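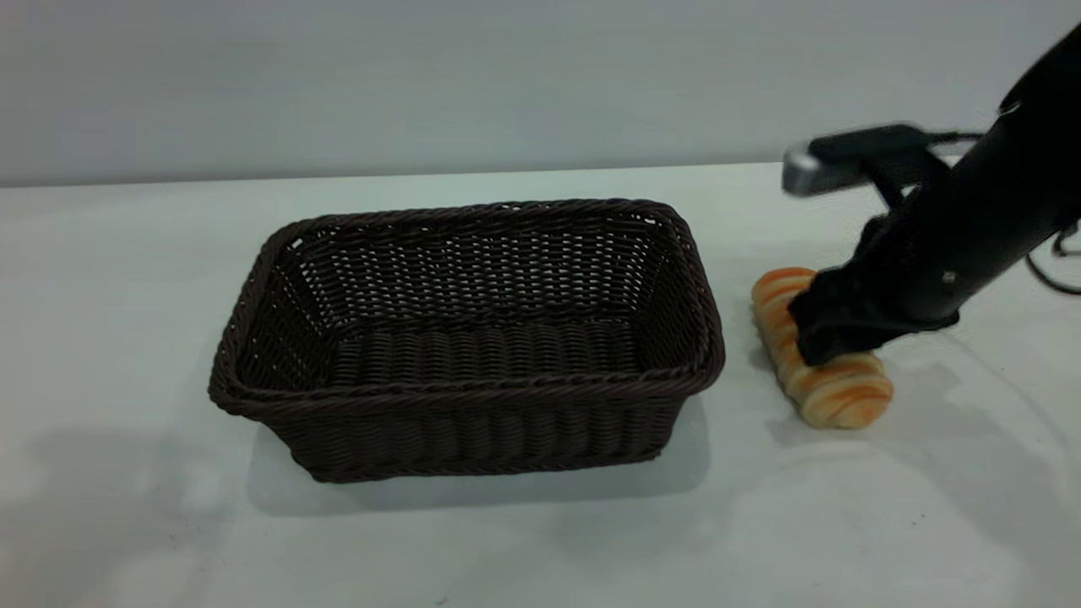

I have a bone to pick with New Year's Eve, and I've had it since I was old enough to be let stay up for it. Everyone I know starts asking in October what you're doing, as if "going to bed" were a medical condition. By the middle of December the group chat has 405 unread messages and we still haven't picked a suburb.

Last year we ended up at a set-menu place in Canport. It was $140 a head, and for that we got a glass of something fizzy, three prawns and a chair that was needed back by 10. So there we were, out on the footpath with two hours to kill, everybody in the wrong shoes. I've had better nights waiting for a tow truck.

And the countdown! I don't get the countdown. You spend the whole evening checking your phone so you don't miss it, then you yell some numbers, hug a stranger who smells like sunscreen and beer, and then you have to find a way home with every other person in the city. The trains are packed, the rideshares cost more than dinner, and somebody always cries (I'll admit it was me one year).

I do like the fireworks. I'll give it that. My favourite ones were in Dokthorpe, where the footy club lets off a few over the oval at nine so the little kids can see them. You bring a rug and a thermos, the dogs all stay home, and you're in your pyjamas by ten. That felt like a proper celebration to me — short, cheap and close to the car.

I also like New Year's Day itself, which is a lovely lazy day with leftover ham and the cricket on. If we moved all the fuss to lunchtime on the first, I'd be there with a pavlova. My sister says I've been old since I was 12, and she's already asked me what I'm doing this year. I told her I'm washing my hair.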